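Drimport Allotment and Garden Society
Minutes of the autumn meeting, held in the side room at Drimport Hall, September, 7.30 pm

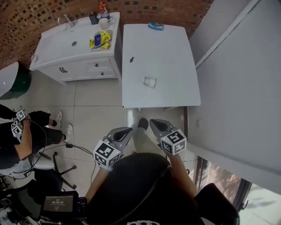
1. Water supply
The meeting opened with the water bill, which came to £666 for the half year. The same period last year was lower, and most of the difference is put down to the dry spell and to the leaking standpipe by the Pilell Lane gate. The standpipe has now been repaired. Members asked whether the bill could be checked against the meter, and the secretary will take a reading on the first Saturday of each month from now on. The written readings so far were left out for members to look at, and it was agreed that next time all papers should go on a plain white table like the one in the hall, so that people can spread the plot map out flat. Hosepipes may still be used, but must be held in the hand and not left running on a bed. Sprinklers remain banned.

2. Minutes of the last meeting
Agreed as a true record with one correction. Under item 5, "plot 28" should read "plot 28, lower half".

3. Matters arising
The noticeboard has been rehung on the inside of the fence. The lock on the tool shed has been changed and the new code has gone out to members by post. Anyone who has not had the letter should ask the secretary. The code is not to be written on the door.

The request to the parish for a second skip was turned down. We will have one skip in the spring as usual. Carpet, tyres and paint tins will not be taken.

4. Plots and waiting list
Two plots have been given up since the summer. One has been let to the next name on the list. The other is badly overgrown with bramble and it was agreed to split it in half before offering it. A working party will clear it over the winter.

There was some discussion of the three plots that have had warning letters. Two are now being worked again. The third tenant has asked for more time on account of illness and this was granted until the end of February. One member felt that the rules on uncultivated plots were not being applied evenly. It was pointed out that the rules allow for illness and always have done. The member asked for the comment to be recorded.

5. Rents
A rise in rent was proposed to cover the water. After discussion the meeting voted to leave the full plot rent where it is this year and to look at it again in the spring. The half plot rent also stays the same. The late payment charge will be enforced this time.

6. Seed and compost order
The joint order from Erdem came to £218 last year. Members who want potatoes, onion sets or broad beans should put their names on the sheet in the shed by the end of October. Erdem have said that the red onion sets may be short, in which case white will be sent unless the form says otherwise.

The compost was poorer than in past years, with a lot of wood in it. It was agreed to try Prekoren for the compost only and keep Erdem for seed. Prekoren will deliver to the top gate but not down the track, so barrows will be needed on the day.

7. Paths and hedges
The main path is breaking up between the shed and the pond. Two loads of chippings will be bought. The hedge on the Pilell Lane side is due to be cut once the nesting season is well over, and tenants along that side are asked to move netting and canes back from it. Cuttings must not be burned before dusk.

8. Produce show
The show raised £208 after the hire of the hall. Entries were up in the children's classes and down in flowers. The marrow class had a single entry and will be merged with squashes and pumpkins. There were complaints that jam was judged before the lids had all been labelled, and next year jars will be checked in at the door. The tea urn was slow and a second one will be borrowed.

9. Any other business
Rats have been seen near the compost bays. Cooked food must not be put in them.

A member asked if hens could be kept. The lease allows hens but not cockerels. A written request is needed before any are bought.

The gate was found open twice in August. Please close it even if you are only going to the car.

10. Next meeting
November, same room, 7.30 pm. Items for the agenda to the secretary a week before.

The meeting closed at 9.10 pm.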